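Home Forum Tickets Downloads Contact

Flirance Music Library: support ticket
Subject: Release years change by themselves after import
Opened by: Man-lok Tse
Handled by: Cheng-en Cheng
Status: solved, with one open point
Last updated: 8/25/22

Man-lok Tse wrote:

Hello. I keep a small music blog, and every October I publish a list of songs which are having an anniversary. To make the list I sort my Flirance library by release year. This time the years are wrong. Many old albums are now shown with the year of the CD reissue, and some have no year. I did not edit them by hand.

My library has almost 300 albums. The wrong ones are mostly albums I copied from the old computer with the Tekgate transfer tool. In the anniversary playlist there should be 114 tracks and I see only 52. The missing ones are still in the library and they play without problem, but the playlist does not catch them.

I have already tried these things:
- Closed the program and opened it again. Same result.
- Rebuilt the playlist from the beginning. Same result.
- Copied one album again from the old computer. It was correct until I opened it in Flirance, then the year changed while I was looking at the column.

I would be thankful for any advice, as I prefer not to type all the years again.

Cheng-en Cheng wrote:

Hello Man-lok, thank you for the clear report. The last point helps a lot. If the year changes after the album is opened, then the file is probably good and the program is replacing what it reads there. Please check under Settings, Library, Online Lookup. Is the box "Update tags from lookup" marked? And which source is chosen below it?

Please do not correct any years by hand for now. If the lookup is the cause, your corrections will be lost.

Man-lok Tse wrote:

The box is marked. I am sure I did not mark it, but maybe I clicked it at the update. The source is Chiang. Before the update I believe it was Setia, but I did not write it down, so I cannot promise.

I unmarked the box and waited. The years already wrong stay wrong. I copied one more album and this one keeps its correct year. So you are right about the cause. 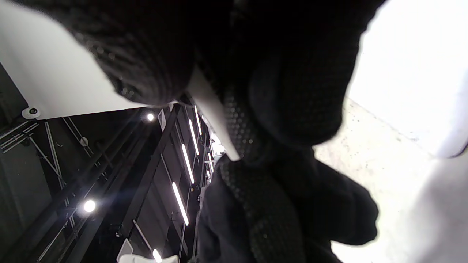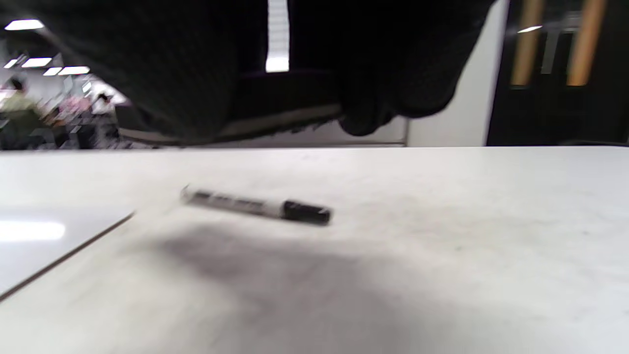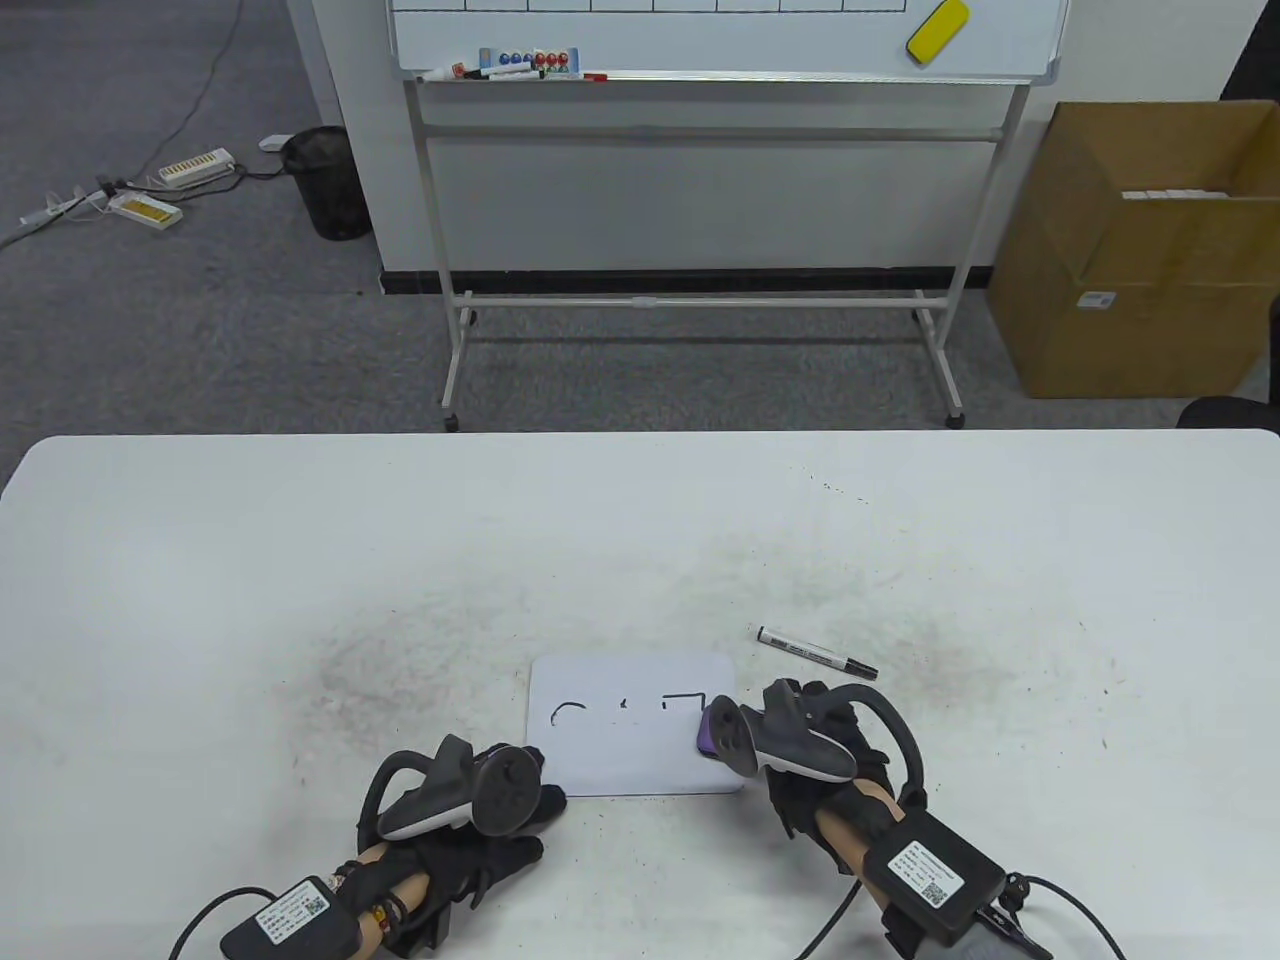
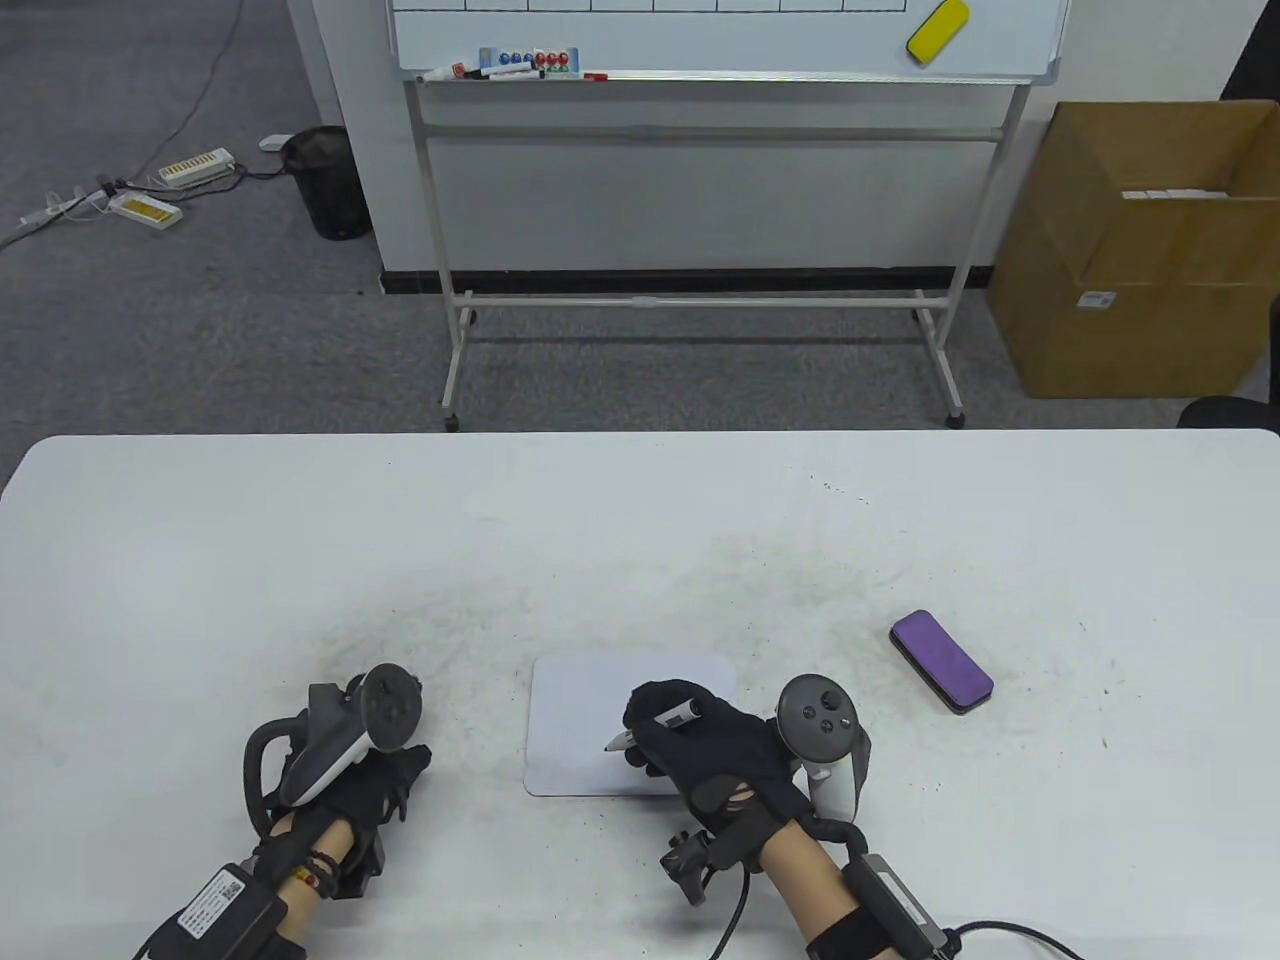
If I switch the lookup off completely, will I lose the album covers which it has already found?

The covers stay in your library folder after the lookup is switched off. Only new albums will come in without a cover, and you can add those yourself by dragging a picture onto the album.

Cheng-en Cheng wrote:

I could repeat the problem here. The Chiang source gives the date of the edition, so a reissue receives the reissue year. Setia gives the date of first release, and for an anniversary list this is what you want. The empty years appear when Chiang knows the album but has no date for it. In this case Flirance should leave your own year in place, and it does not. I have reported it to the developers as a fault.

To repair the albums, please go in this order:

1. Make a copy of the library folder on another disk.
2. Leave "Update tags from lookup" unmarked.
3. Change the source to Setia.
4. Select the wrong albums, open the right-click menu and choose "Reread tags from file".
5. Wait until the bar at the bottom is finished. The playlist refreshes itself every 60 seconds, so it can look wrong for a moment.

If some album still has the reissue year after step 4, then the wrong year was written into the file. For these the backup from your old computer is the better source.

Man-lok Tse wrote:

I followed the steps. The playlist is again at its full number, and the sorting by year looks right to me. Only one live album still shows the reissue year. I opened the file in a different program and the wrong year is there too, so I will copy it again from the old computer this evening.

One small wish: please show a message when the lookup wants to change a year. I would have noticed it much earlier.

Cheng-en Cheng wrote:

I am glad the list is back. I added your wish to the fault report. The ticket is marked as solved, but the point about empty years stays open until there is a new version. You will receive a mail when it is ready. Please tell me here if the live album gives trouble after copying.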